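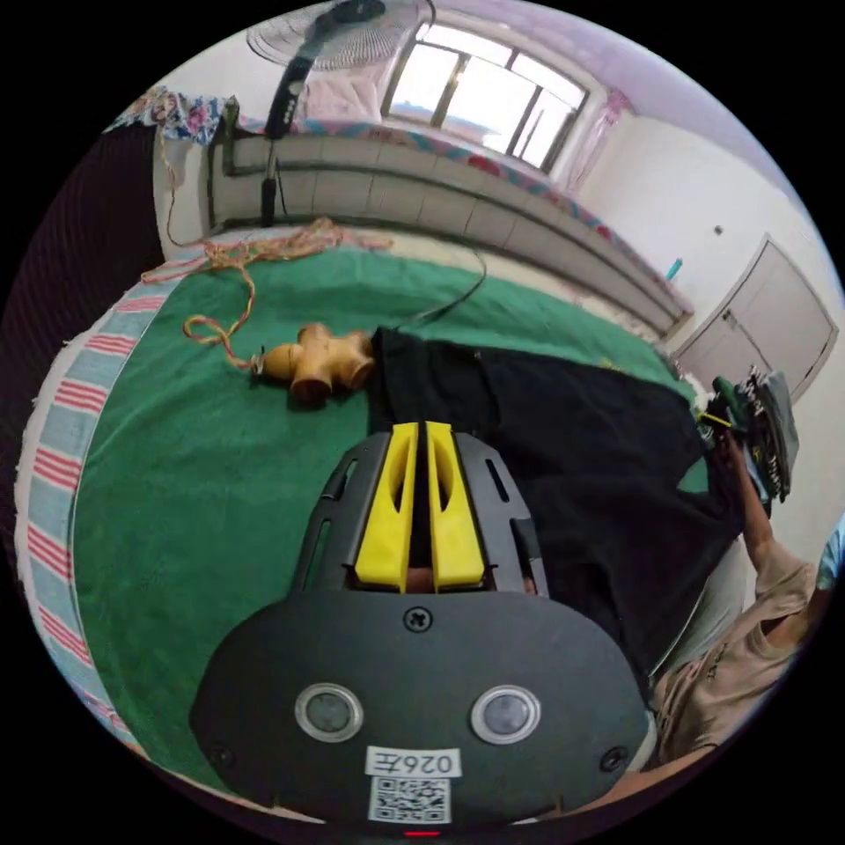

Gripper width drifts between sessions and my policy won't close properly on cloth

Posted by Ada Lo Presti in Software > Perception and learning

Hi all, hoping somebody has been through this. I'm training a small imitation policy for folding and stacking clothes, using demos from hand-held grippers in ordinary bedrooms. Two-finger gripper, wide lens on top, pose from visual-inertial tracking, finger opening worked out from the images. We're on the Trateveo toolchain for syncing and export, and the policy trains on the exported episodes with no real changes from the stock config.

The pose side is fine. I replay trajectories and they line up nicely with the furniture. My trouble is the finger opening. Within one session it looks sensible, but when I compare sessions the "fully closed" value wanders. I've got 59 sessions so far and the closed reading differs by over 3 mm between the best and the worst of them. On a rigid object you'd hardly notice. On a T-shirt it's hopeless – the arm goes to the right place, closes to what it thinks is shut, and lifts nothing at all. Then it carries the nothing over to the pile and puts it down very carefully.

Things I've tried:
Recalibrating the lens (no difference).
Smoothing the width signal with a 10-frame median (prettier graph, same offset).
Throwing out the worst sessions (a bit better, but I can't afford to lose many).

I do a calibration open-and-close on Monday and reuse it for the week. Left and right units have their own files. Should I be normalising per session, or is there something cleverer to do in the model? I'd like not to re-record everything if I can help it.

tinplate_tom

Per session, yes, and I'd stop reusing Monday's calibration straight away. Finger pads get swapped, screws work a touch loose, somebody knocks the mount in a bag. Any of those moves your zero and the weekly file knows nothing about it.

For the sessions you already have, you can probably rescue most of them without touching a gripper. Take the raw width for the whole session, before any smoothing, and look at the low end of the histogram. If the person shut the fingers on nothing at any point (most people do, they fidget between takes) you'll see a little spike down there. Call that zero. Do the same at the top end for fully open and rescale everything in between. I wrote a script for this when we had the same thing in Sasance exports and it was maybe a page of Python.

Two warnings. First, don't just use the minimum value. One bad detection and your zero is rubbish, so take a low percentile or find the spike properly. Second, with cloth the fingers often close on two or three layers and never reach true zero, so if a session has no empty closes in it at all, the low end is fabric thickness and you'll be calibrating to somebody's jumper. Flag those and look at them by eye. I'd rather borrow the zero from the nearest good session on the same unit than trust it.

Also check that the left and right files haven't been crossed over. I know you said they're separate, but I lost a fortnight to precisely that last May. Plot both units on one graph, coloured by serial, and if you get two tidy clusters with a handful of strays sitting in the wrong one, there's your answer.

limsakul_user

just close it harder lol. we run Limsakul and clamp the command to below zero whenever the policy says less than some threshold, works on towels

Brackenfold

The one above is rude about it but half right, and I'd do it as well as the rescaling. Recorded width is what the fingers did, and when a person pinches cloth the fingers stop where the fabric stops them. The person is still squeezing. Your policy learns the stopped position, sends that as a target, and the controller gets there with no force left over. Even with perfect zeros you'd have a weak grip.

What worked for us was making the action different from the observation. Keep the measured width as the observation, and for the action label subtract a small margin wherever the width is flat and low, so the controller keeps pushing. We used 2 mm and didn't tune it much. Check what current limit your real gripper has before you try it, ours got quite warm on long holds.

I'd be careful with a hard threshold on the output though. It made our gripper chatter when the prediction hovered near the cut-off, and a half-gripped sleeve is a horrible thing to recover from. If you must have one, use separate values for closing and opening.

And smooth after you rescale, with a shorter window than 10 if your frame rate is low. The moment of closing is quick on clothes and a long median can shift or flatten it – you end up lifting before you've pinched.

Ada Lo Presti

Thank you both (all three, I suppose!). Plotted by serial this morning and there are strays, so tom, I owe you a drink. The strays are all sessions that went through the old Fadeo importer, which looks to be naming the units by the order they were plugged in. I'll fix those first, then do the histogram thing, then retrain with the margin on the action only. I'll post the closed readings once it's run.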